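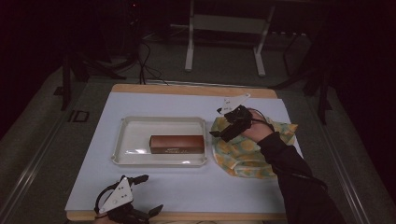 I spent most of August on the cutting problem, so this post is about cutting. I mean cutting recordings into pieces: reach, grasp, carry, release. We train on the pieces and need to know where one ends and the next begins.

Up to now we did it by hand. One of us sat with the recording, stepped through it, and marked the boundaries. It works, but it's slow, and two people marking the same recording don't agree. When I marked the same batch twice, a week apart, I didn't agree with myself either. Most of the differences were at the start of a grasp. Does it start when the jaws begin to close, or when they touch something? I had written down one rule and was following the other one about half the time.

The new method, which lives in the Plemach code for now, uses the opening width of the jaws. We already log it for both hands. The idea is simple. When the width starts to drop, a grasp is beginning. When it stops dropping and holds steady, the hand has something. When it goes up again, that's a release. A small filter takes out the jitter, and a minimum hold time takes out the cases where a person just squeezes the grip without meaning to.

I tested it on 60 recordings from the table task, which uses a cookie box, a tray and a cloth wrap. The box was easy. It's stiff, so the width drops, hits the box and stays there. There is a clear flat stretch in the signal and the cuts land where I would have put them.

The cloth was not easy. If the jaws take a single layer, the width at the end is nearly the same as when they close on nothing. If they take a bunched-up part, the width keeps creeping down as the folds pack together, and the method waits for a flat stretch that comes much too late. In the worst case it put the start of the carry 8 seconds after the hand had left the table. 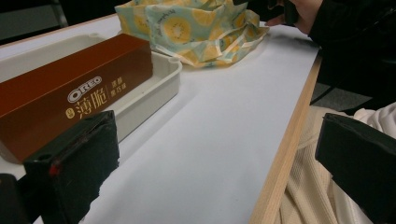 Rainer Kettler asked why I wasn't using the wrist motion as well, because a hand that is grasping is nearly still and a hand that is carrying is not. He had tried something like it on Elevach, with drawers and door handles, and had dropped it there only because the handles don't move far enough. He thought cloth would suit it better.

He was right. I had avoided motion because people slow down for all kinds of reasons, and on its own it gives far too many cuts. As a second signal it's fine. The rule is now: the width proposes a window, and the speed of the wrist picks the moment inside the window. For the box this changes almost nothing. For the cloth it changes a lot, since the creeping width no longer matters once the hand sets off.

With the combined rule, 43 of the recordings needed no correction at all when I went through them afterward. The rest needed one or two boundaries moved, nearly always by a small amount. There were 3 where I threw the cuts away and did them by hand. In all of those, both hands were on the cloth at the same time and one was holding while the other was smoothing. The method treats each hand separately and has no idea what "holding it down for the other one" is. I don't have a fix for this yet.

Some notes on the details, mostly for myself:

The minimum hold time matters more than the filter. I tried several filters and could hardly tell them apart.

Zero the jaw width at the beginning of each recording. I had been doing it once per session, and the drift was enough to hide a single layer of cloth completely.

I looked at whether the jaw cameras could settle the single-layer cases. They are close enough to show the fabric, and a person can usually tell from them. A small classifier on those views did well on the cloth it was trained on and badly on a plain gray one. I've left it out. 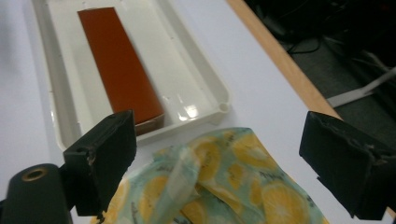 Jaw-level view with the fruit-print wrap in the foreground and the tray beyond it.

The other question is whether better cuts give a better policy, and there I have less to report. I retrained with Meltell on the automatic cuts and on my hand-made ones, with the same settings. On the box the two policies behaved alike. On the cloth the one trained on automatic cuts let go too early less often. I would like to think that's because the rule is at least consistent, but I only ran each training once, and I've seen larger gaps than this come from changing the random seed. I'm repeating it with more seeds now.

The version in Plemach still has the thresholds written straight into the script. I'll move them to a settings file before the Wendt recordings come in, because those were made with a different grip and the widths won't match ours.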